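Showing Documentaries at Home: Tips for the Living Room, the Kitchen and the Cable Box
By Ya-wen Chung

Home – Film Evenings – Tips – Contact

I have been showing documentary films in my apartment in Drarneck for several winters. It began with my neighbors from the second floor, and now we are often 12 or 14 people in a room that was made for a sofa and a table. I am not a technician and I learned most of this by doing it wrong. Many people have asked me to write down how I prepare the room, so I am collecting my notes on this page. When I learn something new I add it at the place where it belongs.

The wall or the sheet

A white wall is better than a bad screen. If your wall has a texture, the small bumps make shadows when the projector stands low, and faces look sick. Then use a bed sheet, but iron it first and hang it the evening before. I fold the top edge over a curtain rod and close it with clothespins, and at the bottom I put a second rod inside the hem for weight. Without the second rod the sheet moves each time someone opens the door.

Do not use a sheet with a pattern woven in it. You will not see the pattern in daylight, but you will see it in every sky.

Dark walls near the screen help more than a stronger lamp. We have one yellow wall on the left side and it gave a yellow light to everything. I hang a dark blanket there now. 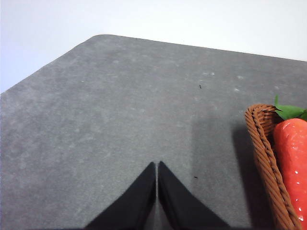
The projector should stand on something that does not shake when people walk. I had it on a bookcase for a long time, and the subtitles jumped whenever my uncle came back from the kitchen. A heavy stool is good. Put a folded towel under the projector only if the air openings are not on the bottom side. Check this before, with a flashlight.

Let the projector run for 6 minutes before you make the picture sharp. The lens becomes warm and the sharpness changes a little, so if you do it right at the start you must do it again during the opening titles. I make it sharp with a subtitle on the screen. Letters show much better than a landscape if something is soft.

Sound

People forgive a pale picture. They do not forgive when they cannot understand the words, and in documentaries many people speak quietly, outdoors, with wind. The speaker inside the projector is too small for this work. Two ordinary bookshelf speakers, placed at the height of the ears of a sitting person, are enough for a living room. Put them next to the screen and turn them slightly to the middle.

If the low tones make the shelf hum, put a piece of thick felt or an old mouse pad under each speaker. Old socks filled with rice work too, but they look strange.

Test the sound from the worst seat. In our room this is the chair by the radiator, and I always sit there myself for the first five minutes.

For guests who hear less well I turn on the subtitles for everybody. I ask nobody for permission any more. After one film all are used to it, and as a person who learned English as an adult I am glad for them too.

Cables

Lay the cables before you place the chairs. Later it is not possible without crawling. I use painter's tape across the cable every two steps, never along it, and I pull it off the same night. If the tape stays over the night it leaves glue on the wood floor. When this has happened already, rub it with a little cooking oil on a cloth, wait, and wash with dish soap.

I keep everything in one cookie tin with a label on the lid:

Video cable, long
Video cable, short
Adapter for the old laptop
Extension cord with switch
Painter's tape
Flashlight
Spare batteries for the remote
A clean cloth for the lens, in its own bag

The cloth must be in its own bag. If it lies together with the tape, it takes up glue and small hairs and you will wipe these on the lens.

Chairs and where to sit

Low seats in front, high seats behind. It sounds too simple to write, but each time I see evenings where the sofa stands in the last row and the kitchen chairs in the first. Pillows on the floor make the first row. Children like them and some grown people too, at least for the first half.

Leave a path to the bathroom on one side. I do not leave it in the middle, the middle seats are the best ones.

Small rugs slide. A few lines of silicone on the underside, dried overnight, hold them very well. You can also buy the net that is made for this, but mine became brown and crumbled after two years.

Food before and during

I separate food in two kinds: what you eat before the film and what you eat in the dark. In the dark only dry and quiet things. Nuts without shell, pretzels, dried apple, small cheese crackers. Popcorn is traditional, I know, and I serve it, but in a paper cup for each person and without a big common bowl, because the bowl travels through the room and everybody looks away from the film.

Before the film I like to offer something warm that does not need a knife. Soup in mugs is my favorite. A lentil soup can be cooked in the morning, it becomes even better, and you only warm it up. Put the spoons in the mugs already in the kitchen.
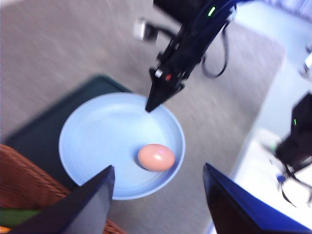 Dishes I do not wash in the same evening. I fill the sink with warm water and soap, put everything in, and close the kitchen door. Mugs with tea stains get a spoon of baking soda and hot water and stand until the morning. Glasses I take out first and dry directly, otherwise they have spots.

For grease on the sofa: sprinkle corn starch, leave it for an hour, vacuum. For red wine on a light carpet: press with a dry cloth, do not rub, then cold water with a little dish soap, then press again. I tried salt also and was not convinced.

If you have tea in large thermos bottles, write on them with a marker on tape which one is with caffeine. At the evening with the film about the river ferries I mixed them, and three of my guests called me the next day.

Smells

Fry nothing on the day. The smell of oil goes into the curtains and when the windows are closed for the darkness, you sit in it. I air the room with both windows open for ten minutes right before people come, also in winter. A small bowl of vinegar in the corner overnight takes away the rest of the soup smell. Pour it away in the morning and do not leave it where a cat can find it.

Asking for the right to show a film

With friends in your own home you can normally watch what you bought. As soon as you invite the public, put a notice in the stairway or take money, it is a different thing and you need a permission. I write to the distributor early. In August many offices are half empty and the answer takes long. In my letter I say how many seats there are, that there is no ticket, and in which language we need the subtitles. For larger evenings we go to the Kong Room on Mesten Street, where 40 chairs are available, and then I tell them this number and no other.

Print the permission and keep it with the cables in the tin. My first one, for a film with the title Jurkasura, I saved so well in the computer that I could not find it again.

The code for the key box at the Kong Room used to be 3444. It has been changed, so please do not try it, ask me by e-mail for the new one.

The talk after the film

Do not turn on the ceiling light at once. I put one small lamp behind the last row and turn this on first, with the end titles still running. People need a little time, especially after a heavy film.

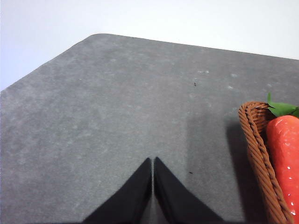 I prepare 2 questions on a card. Mostly I need only the first. A good question is about one moment in the film: why did the mother close the door there, what did you think when the bus drove away. A bad question is "Did you like it?" Then they say yes and look for their coats.

Put the sweet things on the table now and not before. A cake keeps people in the room for half an hour more. I bake it in a flat pan and cut it small, so that no plates are needed, only napkins. If the cake is a bit dry, brush it with warm apple juice while it is still in the pan.

When someone in the group knows the subject from their own life, ask them before the evening if they wish to speak. Never ask in front of all. I did this once with a neighbor who had worked in a mine and he was polite, but he did not come again for some months.

Cleaning and putting away

Let the fan of the projector stop by itself before you pull the plug. Wipe the dust from the air openings with a dry paintbrush. The lens I clean seldom, with the cloth, from the middle to the outside.

Roll the sheet on the curtain rod, do not fold it. It stays smooth and next time you save the ironing. Mine stands behind the wardrobe with a pillowcase over each end.

Long cables I roll in big circles and close with the clips from bread bags. If you wind them around your elbow they twist, and after a year the picture begins to blink.

Questions from readers

Can I use a television? Yes, of course. For six people a television is better than a cheap projector, and you can leave a lamp on. Move it away from the window and put it a bit lower than you think.

What if the neighbors complain about the sound? I invite them. If they do not want to come, I finish before ten in the evening and put the speakers away from their wall.

How long should the film be? For a first evening, under 80 minutes. After that length my kitchen chairs become very hard.

If you have a tip for removing candle wax from a projector stool, please write to me. I tried the iron with paper and there is still a shadow on the wood.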